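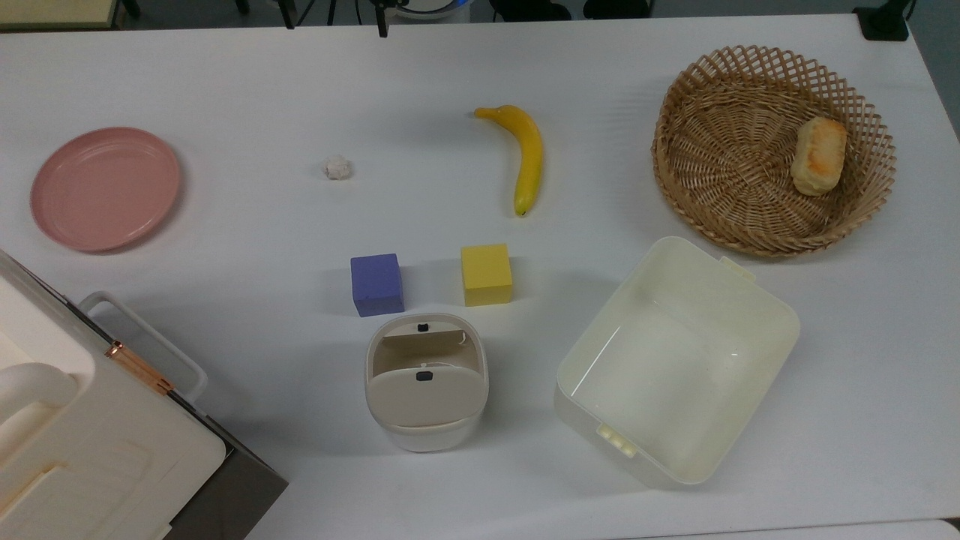 Plillden tabletop set, version 3

Recorded at Brorkard, a shared workshop. Maintained by Kidus Woldemariam. Last edited 9/7/24.

Summary

Plillden is a set of teleoperated pick-and-place recordings made with one arm, one gripper and one white table. It has 2,796 episodes. I would be careful about reading anything into that number. Many of them are near repeats, made on evenings when the person driving had found a motion that felt good and kept doing it. If you want a set that covers how people handle objects, keep looking. If you want to find out whether your training code runs from end to end on real footage, it will do.

The first version went up in January with a much rosier README. I have taken out the word "general" everywhere I could find it.

What is on the table

Foam cubes, a toy banana, a bread roll in a wicker basket, a pink plate, an open storage bin, a small canister with a flip lid, and some bulkier things that mostly get in the way. Some layouts also have a ball of crumpled paper. The objects came from whatever people brought in, and nothing was weighed or measured. The cubes are over-represented, being the easiest thing to grab, and any success rate you compute across all objects is going to be mostly a cube success rate. Please report per object. I didn't in version 2 and the result looked far better than it was.

Layouts were set by hand. People say they place things at random. They don't. The plate tends to sit out in open space, the cubes tend to end up close together, and a policy can learn a lot from that without looking at anything.

Tasks

put the yellow cube in the storage bin
put the blue cube in the canister
banana to plate
bread out of basket, onto plate
open lid / close lid

The task strings were typed by whoever was driving. The canister is also called "can", "pot", "trash" and, in one stretch, "thing". The cube I call blue is "purple" in plenty of files and I have no strong argument against it. Pisama, our labeling script, maps most of these to one name. It misses some. The raw strings are kept next to the cleaned ones so you can disagree with me. 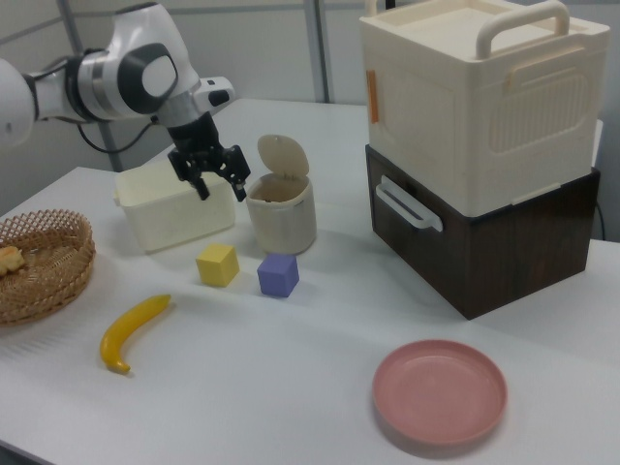
The canister tasks are the ones I trust least. The opening is small next to the gripper fingers, and a miss of very little leaves the cube sitting on the rim. Drivers marked that as a success or a failure depending on mood. I rechecked 100 canister episodes myself and changed enough labels that I stopped believing the rest. The rechecked ones have reviewed = yes in the index. Use those for evaluation and treat the others as a hint.

Hardware and control

The arm runs through Lekota, our own control layer, written over one winter and patched ever since. Logged positions are commanded positions. Measured positions exist for version 3 only, and they lag. I have seen claims on our own chat channel that the lag is constant and can be subtracted. Show me a plot first.

Gripper force is not recorded. Anyone training on "gentle grasping" with these files is training on a guess. Foam forgives a hard squeeze and so does a toy banana.

Cameras: one view from above and one from a fixed spot beside the table. The fixed view often loses the basket off its left side. Calibration was redone whenever someone bumped a post and owned up to it.

Known problems

Timestamps drift between views in longer episodes.
Lighting is whatever the workshop had on.
Failed episodes were deleted in version 1. They are kept from version 2 on.
The drawer unit was moved between sessions without a note in the log.
Lid episodes start with the lid in either state, and the start state field is sometimes wrong.

Splits

Train and test are split by session. An earlier split by episode leaked badly, with the same layout landing on both sides, and the scores people still quote come from it. Please don't compare against them.

Results

None listed. Two members have trained policies on this and both report that they work. Neither has run them with the table turned around or the plate moved somewhere awkward. I'll add numbers when someone does that and sends the failures along with the rest.

Contact

Leave corrections in the index file with your initials, or find Kidus at the bench by the door. Bring the episode number.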